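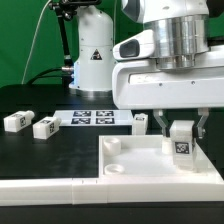

What size should the loose blocks be ordered in for the next tray assembly set? The same size as the current ones, with the markers applied before delivery.

Minutes, tray assembly bench meeting, 26th February
Present: Trinidad Riquelme (chair), Cempaka Liew, Gilang Oei, Intan Lumbantobing (minutes)
Apologies: Vittoria Dal Bello

1. Parts and tray
The white tray stays as the reference part. Gilang asked whether the round pegs inside it should be a second color. Not agreed – the parts are to stay white. Bastell quoted 12 working days for replacement blocks. Order limit set at 200 pieces, spares included.

2. Table layout
The marker board with the two-by-two grid remains flat on the black tabletop. Cempaka will add corner marks in tape so it can be put back after cleaning. Loose blocks go to the left of the tray at the start of each session. 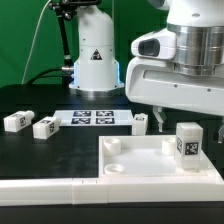
3. Backdrop and cables
The green backdrop is kept for the Jarari series. Trinidad wants the black cables at the back of the table tied lower and the thin white one rerouted. Cempaka noted that the white cable needs slack at the top. Gilang to measure before anything is cut. 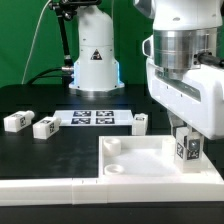
Tie points will be the reusable kind, fixed to the table and not to the backdrop. Work to be done in one visit, with the bench closed for 72 hours.

4. Actions
Gilang – cable lengths, and the Bastell order.
Cempaka – tape marks.
Vittoria – to be asked whether Vakasis still holds the spare tray.

Next review in October, after the Jarari series closes.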